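Mosatar's big October patch is out, and I've been up far too late with it

I know, I know, I said I was done with Mosatar after the last season fizzled out. Then the October update landed and there I was at 1 in the morning, still doing laps of the harbour in a delivery van because one of the new side jobs told me to.

The headline addition is Zekemari, a new island you can reach by ferry once you've finished the third chapter. It's got six towns, a volcano you can drive most of the way up, and a night market that sells paint colours you can't get anywhere else in the game. The handling has been reworked on gravel too, and I reckon it's the best thing in the whole patch. The back end still steps out if you're greedy with the throttle, but you can catch it now!

Ikeda, the rival crew everyone loves to hate, are back as well. They'll challenge you at random while you're out exploring, and you can bet parts against them as well as cash. I lost a gearbox I was very fond of (my own fault, I clipped a bollard on the last corner) and had to win three races on the trot to get it back.

A few smaller things from the patch notes. The garage now holds 80 cars, up from a number that had me selling off favourites every other weekend. Fast travel is free from any petrol station you've already visited. And there's finally a colour-blind option for the racing line, which people on the forums have been asking for since launch. 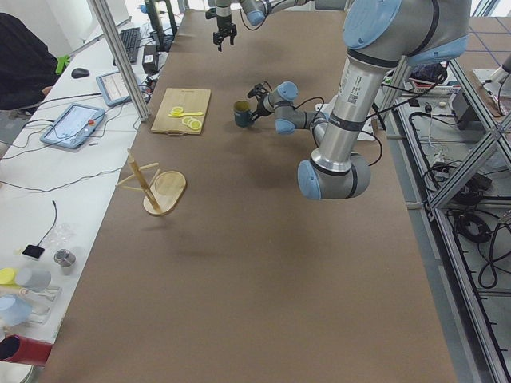 The other one to watch for is the Imer Cup, a string of time trials that opens up when you hit 610 reputation points. I'm nowhere near it yet - the points come in slowly if you skip the drift events, and I always skip the drift events. Friends who've had a go tell me the last trial is brutal in anything without all-wheel drive, so maybe hang on to that ugly hatchback from chapter one.

The update is free if you already own the game. It's a hefty download, so set it going before dinner.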